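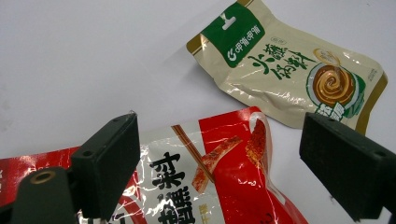 Two seasoning pouches on a white tabletop: red and white in front, cream hot pot dipping sauce (火锅蘸料) behind.

Dukside pouches, data card
updated 2024-07-06, Apolline Guillot

What it is
2,091 pictures of sauce and seasoning pouches. Foil ones mostly, the shiny crumply sort. Put together for the Andia pantry list, so packets can be looked up by what's printed on the front.

Files
photos/ - all pictures, flat folder, no subfolders
labels.csv - one row per pouch per picture
words.txt - printed text, original script first, English after
26 kinds of pouch in all. Up to 200 pictures of each, some far fewer.

Labels
main_colour, second_colour, product_type, front_text, hang_slot (y/n), notes
Colour means the pack, not the sauce. Cream with a green header goes down as cream, then green.
Hot pot dipping sauce is its own type, don't merge it with "seasoning". Renato did in the December version and it took ages to undo.
Small print: leave blank if you can't read it. No guesing.

Known problems
- glare on foil, white streaks over the lettering
- pouches overlapping, back one gets half its text
- brush lettering typed in by hand, checked by Solène Lebrun, still a few slips
- ribbon text under bowl drawings often missing

To do
second_colour is empty for the last batch. Régis has the list.
Rename product_type to type?? ask Anatole frist

Corrections to Apolline, row number please, not just the file name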